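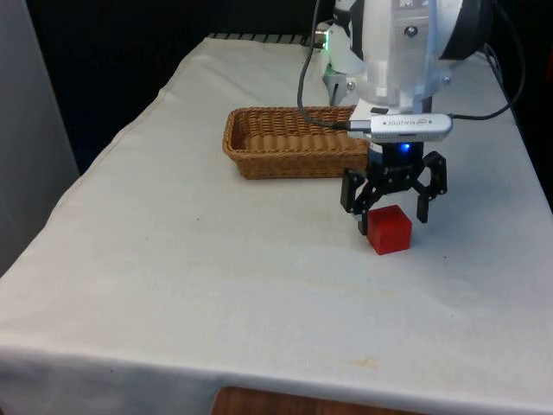

Keeping your wrestling fan gear looking great

If your closet looks like mine, half of it is wrestling shirts, and they take a beating! I have 19 in regular rotation, the oldest from a spring show at the Montoya Armory with maybe 267 people in the seats, and the print on that one is still bright.

Turn every shirt inside out and wash it cold on the gentle cycle. Skip the fabric softener, it leaves a film on the ink. Hang shirts up to dry, and if you have to iron one, keep it inside out with a thin towel over the print.

Replica belts are easier than people think. Wipe the plates with a soft dry cloth after every outing – fingerprints get stubborn if you leave them until March. For the strap, a little leather conditioner twice a year is plenty, but check the label first (my Trulum belt is vinyl and only wants a damp cloth). Store it flat or gently curved, never folded.

Lycra masks get a hand wash in the sink with a drop of dish soap. Press the water out in a towel, then stuff the mask with a clean T-shirt so it dries in a nice head shape.

Signed programs and ticket stubs go in acid-free sleeves, away from sunny walls. Mine live in a shoebox under the bed with a packet of silica gel, and I still love pulling them out before a big show!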